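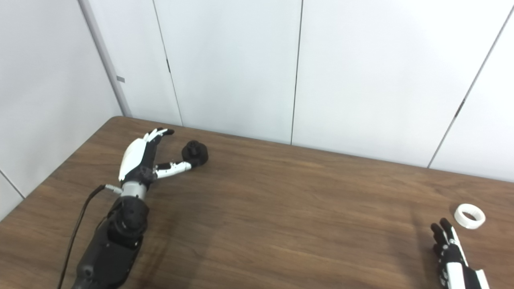 To: Hostel members list
Subject: Re: Quiet hours and the kitchen schedule
Date: Aug 5, 2022

Dear members,

The office has received 12 written responses to the July notice on quiet hours. The board has read all of them and thanks those who wrote. Most concerned the kitchen at Janar, where late cooking is heard in the rooms above. The board proposes that the kitchen close at eleven on weeknights – the lounge would stay open as at present.

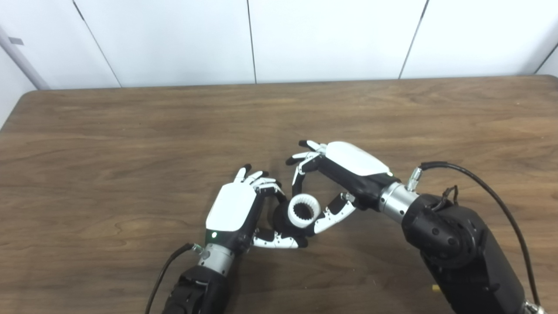 Sinéad Buckley wrote:
> I support an earlier closing, but members on the
> evening shift at Urrego do not get in until half past
> eleven. Could they at least have the use of the kettle
> and the microwave? I would also ask that the rule
> be the same in both buildings.

The board accepts the first point. The kettle and microwave will be moved to the lounge, and members may use them at any hour. On the second point, the Modumeo building has no bedrooms over its kitchen, and its hours will remain unchanged for now. 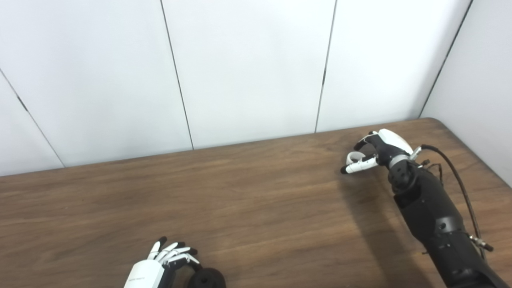

Repainting of the common rooms was also raised in several responses. The board has set aside $1,174 for paint and supplies, against a quote of $1,059. Members who asked for a plain scheme may wish to consider pale off-white walls with a brown wooden table, which keep a room bright. Color preferences should reach the office before the next meeting.

Yours sincerely,
Ott Jõgi
Secretary to the Board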